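The drift fault, finally written up

April 16, 2024

I said in March that I would write this up once I understood it. I understand most of it now, so it's time.

The short version is that our arm would close on a piece of fabric, report a good grasp, and then lift nothing. It didn't happen every time. Over 1,206 logged picks it happened 41 times, which is low enough that you can talk yourself into blaming the cloth. I did that for two weeks.

The job is tabletop clearing. The arm reaches down to whatever is on the table, picks it up and puts it in a bin off to the side. Cups were never a problem, apart from the clear ones, which the depth camera has always been bad at. Cloth was where the failures were. Muthu Chacko wrote the original grasp check, and it is simple: close the fingers, read the motor current, read the finger position, and if both are in range, call it held. That check had been running since we set up the Flarnico controller and I had no reason to doubt it.
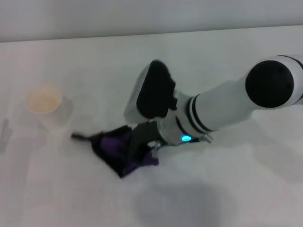
Fabric is hard on a check like that. A bunched cloth pushes back on the fingers a little even when they haven't got hold of it, and if the fingertips are pressed against the table, the table pushes back too. The current goes up for either reason. The finger position was supposed to catch the difference, and it did, as long as the position was right.

It was not right. The zero for the fingers is set at startup and then trusted until the next restart. We had been leaving the arm on overnight to save time in the morning. By the second day the zero had moved enough that fully closed fingers read as slightly open, and slightly open is exactly what a thin fold of cloth looks like. So the check passed with nothing between the fingers.

Yasaman Ebrahimi found it by sorting the failures by hours since restart, something I should have done first. All but 5 of them came more than a day after the last startup. The remaining ones I still can't explain. Two look like the cloth slid out partway up, but the logs don't have enough in them to say.

There was a safety side to this as well. With the zero off, the height limit for the wrist was off too, and the arm was pushing into the table harder than it should have. The force stop is set in the controller and it never tripped. I don't like that we were closer to it than we thought, and I've lowered it.

What we changed: the fingers now re-zero after every 50th pick, the grasp check runs a second time after the lift, and the arm gets shut down at night. The log also saves the current for the whole lift instead of one reading at the end.

Cyrill Pichler has started a 2,000 pick run with the new check. I'll post the numbers when it's done, along with whatever I can find out about those last few.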